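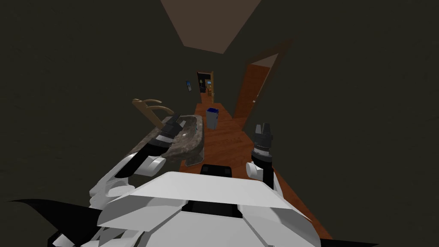 ## Week 6: Reading a regimental group portrait

Notes by Ildikó Magyar, revised 19 August 2018

Welcome back, everyone! I know last week's ration lists were heavy going, so we're turning to something a little friendlier: the officers of the Nandon Rifles, lined up outside the drill hall at Sturkgate just before they sailed. Please bring your printout (the big one, if you still have it) and a soft pencil.

Start with the caption, and be a bit suspicious of it. Ours was typed up years later by Hajnalka Bakos, who worked from the Kozma papers and was wonderfully careful, but even she had to leave 2 of the men in the back row without names. Captions were copied from one album to the next, and ranks often got "improved" along the way, so a man called captain on the mount may have been a lieutenant on the day.

Then go to the roll. The battalion left Marnadport in December with 752 men, and the nominal roll lists 1029, which puzzles students every year! The longer list takes in the later drafts as well, so do check the date of joining before you match a name to a face.

**For next time**

- Read the first part of the embarkation diary, up to the arrival in camp.
- Pick one officer and write a page on him, with your sources.
- Mark any rank you couldn't confirm with a question mark. I much prefer an honest question mark to a confident guess.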